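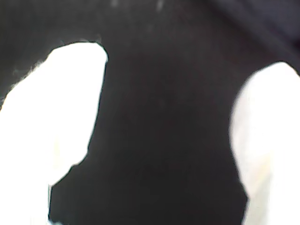
近黑的面夹在两块白色之间，左侧边界分明。

明度对比，又称黑白对比、深浅对比，指相邻或相近的两块颜色在明暗程度上的差别，以及由这种差别引起的视觉效果。色彩三属性（色相、明度、彩度）里面，明度管的是"亮还是暗"。明度对比是绘画、印刷、织物设计、标识和室内布置里最常用的一种对比，黑白摄影基本全靠它。

本条目讲一般意义上的明度对比。电视、显示器的"对比度"参数见另条。

名称

中文里叫法不统一。美术教材多写"明度对比"，印刷厂口头说"反差"，染织行业说"深浅"，裁缝铺干脆说"跳不跳"。"反差"一词原先多用于胶片和冲洗，后来用宽了，什么都叫反差。严格讲反差是一张画面整体的明暗跨度，明度对比是局部两块之间的关系，两者常混用，上下文能看懂就行。

另有"黑白灰关系"一说，素描课上用得多，指整幅画里深、中、浅三档怎么分布。属于明度对比的应用，不另立条目。

基本原理

人眼对明暗差别比对色相差别敏感。看小字、看细线、看远处的轮廓，主要靠明暗。两种颜色色相差得再远，比如某些红和某些绿，明度接近的话放在一起边界会发虚，有时还会闪，看久了眼睛累。反过来，同一色相只要明度拉开，形状就立得住。

眼睛处理边界时会把差别放大。亮的一侧靠近边界处显得更亮，暗的一侧靠近边界处显得更暗，形成一条窄窄的带子，实际测量时没有这条带子。此现象称马赫带。灰度阶梯图上最容易看到。

还有同时对比。同一块中灰，放在黑底上显亮，放在白底上显暗。灰块本身没变。面积越小、被包围得越严，效果越明显。画水彩的人常利用这一点，纸白不够亮，就把旁边压深。

亮度和明度的区别：亮度是可以用仪器测的物理量，明度是相对于环境中白色的主观感受。一张白纸拿到暗室里反射的光很少，仍然被看成白纸；一块黑布拿到太阳底下，反射的光可能比室内白纸还多，看着还是黑。这叫明度恒常性。

分类

按跨度分，一般分成短调、中调、长调。短调指明暗差小，柔和，也容易闷；长调差大，醒目，也容易硬。中调居中，用得最多，写的人最少。

按主调分，又分高调、中间调、低调。画面大部分是浅色的叫高调，大部分是深色的叫低调。两种分法交叉起来就有高长调、高短调、低长调、低短调等等名目，初学者背得头疼。高长调：大片浅色里一点深色。低长调：大片深色里一点浅色。其余类推。

各家教材的分级数不一样，灰阶多采用11级，两头黑白，中间由深到浅排开。级差按感觉均分，不按反射率均分，因为眼睛对暗部的变化更敏感。直接按反射率等分，出来的灰阶亮部会挤成一团，暗部跳得厉害。初次自己配灰阶的人差不多都要在这里返工。

边缘

明度对比讲到底是讲边缘。边缘分硬边和软边。硬边：两块颜色直接相接，中间没有过渡。软边：中间夹一段灰。实际物体上两种边常常同时存在，转折急的地方硬，弧面慢慢转过去的地方软，离得太近、对不上焦的地方也软。

白色物体放在深色底上还有个老毛病，过亮。亮到一定程度，表面的细节就没了，只剩一块白形，看着像剪纸。绘画里叫"粉"或者"飘"，摄影里叫过曝、死白。深色那一边同理，太暗就成一个洞。调整顺序一般是先保住浅色的层次，再看深色能不能提一点。胶片时代的负片规矩又不同，先保暗部，此处不展开。

过亮的白边旁有时会出现一圈偏色的细边，偏蓝、偏紫、偏灰的都有，成因不止一种，镜头、感光元件和后期锐化都可能有份。印刷上类似的细边则多半是套印不准。

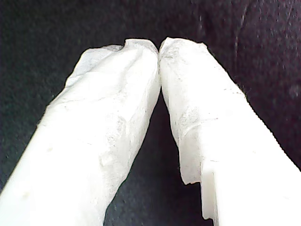
Praladum 开放百科　视觉与材料编辑部　首页 > 色彩 > 明度对比

白色的层次

白对白是明度对比里最难处理的一类。跨度小，全靠阴影和纹理说话。表面光滑的白，明暗是慢慢推过去的，圆的地方靠一侧稍暗，不仔细看以为是平的。表面起皱的白就好办些，每道褶子一面受光一面背光，自带一条细灰线。纸、纱布、无纺布这类半哑光的材料，皱起来层次特别多，静物课上爱用。

石膏像也属于白对白。新石膏偏冷，放久了发黄，脏的地方发灰。发黄的部分明度只降一点点，彩度升得多，所以看照片转成黑白之后往往找不着那块黄。

白色本身也不统一。带蓝的白显得更亮，漂白织物和部分纸张加有荧光增白剂，就是利用这一点。同一批白布，换个光源看可能一块青一块黄，验布须在固定光源下进行。

黑色的层次

黑色的问题是吸光。天鹅绒比缎子黑，绒毛把光陷住了；缎子有高光，高光一出来黑就浅了。棉布染黑容易泛红或泛绿，洗几次更明显。业内把不带色偏的叫正黑，带蓝的叫青黑，带红的叫乌红，叫法各地不一，采购时以实样为准。

黑底上放浅色，浅色会显得膨胀，叫光渗。黑底白字的笔画要比白底黑字稍细，看着才一样粗。不细一点，小字号的笔画就糊到一起。路牌和刻度盘都要考虑这个。

应用

绘画。素描以明度对比为唯一手段。水墨讲"墨分五色"，焦、浓、重、淡、清，五种都是墨，差别全在深浅和水分。版画里的黑白木刻没有中间灰，灰是用刀痕疏密凑出来得，离远了看才成灰。

印刷。单色印刷同样没有真正的灰，靠网点大小。网点太密，暗部糊版；网点太疏，亮部丢点。纸张吸墨多的，网点会扩大，中间调整体变暗，制版时要预先减掉。报纸反差总是上不去，一半原因在纸，纸本身就灰。

织物。条纹、格子、千鸟格都是典型的强明度对比图案。经纬异色的织物远看混成一个中间色，近看才分得出两种纱。纱越细，混色的距离越近。Otach 样布册收录条目 1247 条，按明度排列而不按色相排列，查深浅很快，查颜色很慢。

标识。文字与底色的明度差不足，是标识看不清的头号原因，字太小排第二。浅灰底配白字、深红底配黑字都属于常见的错误做法。颜色漂亮没用。色觉异常者分辨部分色相有困难，对明暗差别的分辨通常影响较小，公共标识因此以明度差为先，色相只作辅助。

室内。踏步前缘、门框、扶手宜与周围有明显的明度差，便于视力弱的人辨认。全白卫生间里装白扶手，不易看清。地面上的强对比条纹也要慎用，有的人会把深色条看成台阶或坑。

服装与舞台。深色幕布前浅色服装突出，反之则隐。戏台上检场的人穿黑，就是这个做用。同时注意灯光，灯一强，白衣服先丢层次，脸还没亮够。

测量与观察

简便办法：眯眼。眯起眼睛细节减少，深浅关系就出来了，画室里通行。再一个办法是拍下来转成黑白。要注意各种转换方式给红绿蓝的权重不一样，同一张照片可能转出两种深浅，只能参考。

正规办法用灰卡、灰阶尺或分光仪。目视比色时，样品平放，光从上方来，视线倾斜，避开表面反光；或者反过来，光斜着来，眼睛正对样品。照明与样品成 90 度时，观察方向再正对样品，光面材料会把反光直接送进眼睛，读数偏亮，不可取。背景用中灰，别用白桌面。衣服也别穿太艳。

可见光的短波一端一般从 400 纳米算起（有的资料取值更低），越靠近这一端，眼睛对亮度的响应越弱，所以纯蓝、纯紫看着总是暗。黄色正相反，彩度最高的时候明度也很高。配色时把黄和紫放一起，色相对比和明度对比是叠在一块的，很抢眼。

Yurchenko 灰阶

部分教学单位采用的一种纸质灰阶，哑光，长条形，每级中间打孔，孔套在样品上比对。优点是边界紧贴，孔里孔外深浅一致时边界会消失，判断快。缺点是纸边容易脏，白级尤其。用脏了要整条换，单换一级会对不上。存放避光，避潮，夹在书里不行，油墨会蹭上去。

常见误解

"黑白对比就是明度对比的全部。"不对，彩色之间一样有明度对比，黑白只是两个极端。

"对比越强越清楚。"有上限。纯白底纯黑字在强光下刺眼，长时间阅读有人宁愿底色略带灰黄，因人而异。

"阴影是黑的。"阴影里有环境反光，白物体旁边的阴影往往相当亮。初学者把阴影涂死，画面就脏。

"白色最干净所以最好配。"见上文白色的层次一节。

参见

色相对比、彩度对比、同时对比、马赫带、光渗、灰阶、网点、墨分五色、明度恒常性

编辑备注

印刷一节缺来源，待补。"乌红"一词有读者反映只在个别地方用，先留着。分类一节的高低调最好配个表，还没做。与 Proltgate 术语表的译名尚未对齐，"短调"那边写作"弱调"，两种都可检索。

本页最后修订于2024年8月20日。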